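Who wants to help me find out what factories do when the power gets tight?

Shared 190 times

I'm Janka Šindelář and I've been writing the Hidness newsletter on energy and industry for a fair while now, mostly on my own, mostly at my kitchen table. I've finally got a bit of money to do something bigger, so I'm looking for people to take part. Paid people, I should add straight away!

You'll have heard of factories being offered money to switch off for an hour or two when the grid is short. Big sites have had deals like that for years. What I want to know is how it goes for the smaller ones, the places with one meter, a couple of shifts and a manager who also does the ordering. Do they get asked? Do they say yes? And who ends up working the odd hours when the machines come back on? I've had plenty of emails from readers about this and they all tell me something different, which is why I'd like to do it properly, with diaries.

So I'm after 25 people who work in or near manufacturing, to keep an energy diary through November. You might be on the shop floor, in maintenance, in the office paying the bills, or driving the lorry that sits waiting when a line stops. Agency staff very welcome. I'd love more night workers too, as I've only got two so far and one of them is my cousin.
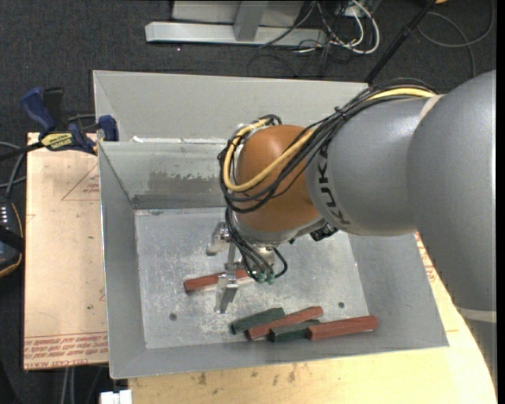
KUKA robot arm above an open metal bin.

What would you have to do? Fill in a short form every working day (it takes five minutes, I've tested it on my mum), and write me a longer note once a week about anything that struck you. That could be a line slowed down at teatime, a shift moved, heaters going off in the canteen, a new sign by the compressor, a row about the bill. If nothing happened, put "nothing happened". Those days count just as much and you get paid for them the same.

Then there's one group call on a Tuesday evening, at 7, once the diaries are in. Ga-eun Hong is running that and she's much better at it than I am, so you'll be in good hands. Mayu Nomura is doing the numbers. If you're able to send meter readings she'd be over the moon, but please only do it if your employer is happy with that. Plenty of people won't be able to and that's fine.

The pay is £213 for the whole month, half when you start and half after the call. If you have to drop out partway through, you keep the first half, no hard feelings.

I won't print your name or your workplace unless you ask me to. The forms go into a system called Curex, which only Mayu and I can get into, and I'll delete the lot once the write-up is out. You'll see anything I want to quote from you before it goes in and you can say no. The money for all this comes from the Toritz fund, and they don't get to read the diaries or change what I write. I asked them that twice.

You don't need to know anything about electricity. Oldřich Sýkora did a trial run for me last spring from a packaging firm and started out not knowing a kilowatt from a kilowatt hour. His notes were the best of the bunch, mainly since he wrote down what people said at break. You do need to be over 18, to be in work for most of the month and to be all right writing in English. Spelling doesn't matter a jot. If you'd sooner talk than type, you can send voice notes and I'll type them up myself.

To put yourself forward, reply to any Hidness newsletter with DIARY in the subject line and tell me what sort of place you work in, what your shifts are like and whether power has come up at work lately. A few lines will do. No CV please, I wouldn't know what to do with it. I read everything myself so give me a few days to get back to you.

If you work at Hrubý, I've already got three of you (hello!) and I'd better stop there or it'll turn into a diary of one firm. Do pass this on to friends at other places, though.

Any questions, put them in the comments and I'll answer when I've got a cup of tea in my hand.

Janka

5 comments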